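Home > Features > Kitchen & Utility

Print this article | E-mail to a friend | 14 comments | 37 shares

The small kitchen bin, reconsidered
2018-05-16

Most kitchen waste advice begins with the cabinet. It assumes a pull-out unit, two compartments and a soft-close runner, all sized to a carcass that was ordered with the purpose in mind. A large share of kitchens have none of that. They have a sink run, a tiled floor and one open bin that gets moved to wherever the work is being done.

The open floor bin deserves a closer look than it usually gets. It has no pedal, hinge or damper, so there is very little to fail. It can be washed in the sink. A rim in a contrasting color marks the opening, which is useful when the body is black and the light is poor. Its weak points are odor, stability and capacity, and all three depend more on how the bin is used than on which one was bought.

Position

A bin works best within arm's reach of the person producing the waste. In a standing kitchen that means beside the sink or the cutting board. In a kitchen where vegetables are trimmed and packages opened from a chair, it means on the floor next to the chair, slightly forward of the front legs. Placed behind the legs, it forces a twist at the waist and most of the misses land on the tile.

Hard flooring is the right surface. Scraps that miss can be picked up or wiped away, and the base of the bin can be slid without lifting. Grout lines hold fine debris, so a damp cloth should follow the broom. 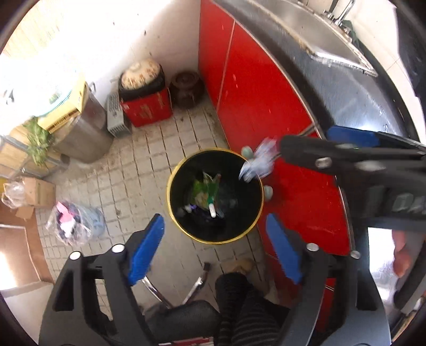
What goes in

Packaging accounts for much of the volume in a small bin and very little of the weight. Clear wrappers are the worst case. Crumpled in the hand, they spring partly open again once released and hold air under everything that lands on top. Folding a wrapper flat twice, then tying it in a loose knot, takes a few seconds and keeps it closed. Caps and small rigid pieces should go in first, where they settle to the bottom.

Vegetable trimmings belong in a separate lidded container if there is space for one. Mixed with film, they wet the plastic and make the whole load unfit for sorting. Where local rules accept clean film, it should be kept dry from the start.

Liner or no liner

An unlined bin needs rinsing every time it is emptied. A lined one needs a liner of the correct circumference, folded down over the rim by 2 inches. Less than that and the liner slips under load. The Derkby clip ring holds the fold well on round bins but adds a step to each change. Rustix sells a plain elastic band that does the same job with less precision and is easier to clean.

Storage along the walls

Floor storage tends to collect in the same room: cartons, crates of greens, bags waiting to be sorted. Keep the bin clear of all of it. Produce in an open crate should stand well away from the waste and from any heater, which will wilt leaves quickly when running. Empty cardboard should be flattened the day it is emptied. Left open, a carton becomes a second bin without a liner.

Emptying

Empty by condition, with a fixed upper limit. In August the limit is one day for anything containing food. In cooler months two days is acceptable if the contents are dry. Wash the bin with warm water and dish soap, dry it upside down, and wipe the underside of the rim, where residue builds up unnoticed.

Filed under: Kitchen & Utility, Waste, Small Rooms

Print this article | E-mail to a friend | Read all 14 comments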